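Kitchen-table tips for reading long essays on Europe

I've been hosting a reading night at my house since February, and what we read is mostly political essays about Europe: federalism, the old empires, whether there's such a thing as a European people, who gets to say so. Heavy stuff for a kitchen! A few of you asked how I keep it going without everybody falling asleep or storming out, so this is what works at my place.

Print it, and print it big

I gave up on reading these things on a phone. Fourteen-point type, one side of the paper, wide margin on the right. Our last text was 2168 words by Jérémie Charpentier on why the Holy Roman Empire keeps getting dragged into arguments about Brussels, and on paper it took up two evenings' worth of scribbling. Punch the holes before you hand it out. I use a cheap binder from Vomau and the rings have held up fine, though the cover is peeling a bit at the spine.

Mark the big words first

Before you read for the argument, go through with a yellow pencil (highlighters bleed through my printer paper) and mark every "sovereignty," "nation," "civilization," "people" and "Christendom." Then go back and write what you think the author means by it each time, right there in the margin. You'd be amazed how often "nation" means one thing on page one and something else by page four. Charpentier slides between the Empire as a legal arrangement and the Empire as a kind of mood, and I only caught it because my yellow marks looked so crowded in one paragraph.

Tape up a timeline

Shelf paper! The plain white kind on a roll. I run a strip down the pantry door with painter's tape and we pencil in dates as they come up: 1555, 1648, 1806, 1957. If an author jumps from one treaty to another as though they happened the same week, you'll see the gap right away. Leave room at the left end, someone always wants to go back to Charlemagne and you'll be taping on another piece.

Read the other side the same week

If the essay says federation is the natural fate of the continent, get one that says it's a disaster, and read them close together while you still remember the first. Haruna Morikawa picks ours, and she is merciless about it. I complained that the last pair was lopsided (a 200-page book against a pamphlet) and she told me to read faster. Now we do one chapter of the long one and call it even.

Set a timer for the first round

I use the stove timer, 20 minutes, and for that stretch the only thing allowed is "what does it say." Agreeing and disagreeing come after the beep. The first time we tried it we were fighting over the Habsburgs before I'd even sat down, so it takes practice. Say it back in plain words, no quoting. If you can't, read the paragraph out loud and have another go.

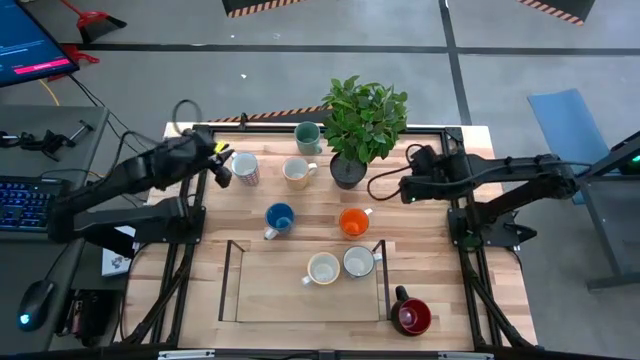

Check one quotation per essay

Just one. Pick the quote doing the most work and hunt down where it came from. Our library will pull an old volume in a few days if I ask nicely at the desk. I've found lines trimmed in the middle, lines from a speech listed as lines from a book, and one dramatic sentence about the Congress of Vienna that I never found anywhere at all. Write the source on an index card and clip it to the printout.

Storing the old ones

File by question and forget about author. My tabs say Empire, Borders, Church and State, Money, and Language. It sounds fussy, but when a new essay shows up on border towns I can grab three others in a minute. Keep the binders off the shelf above the stove. My Empire binder smells like onions and probably always will.

Next on our list is a short one on the city leagues of the Baltic, and I still need to find something that argues with it.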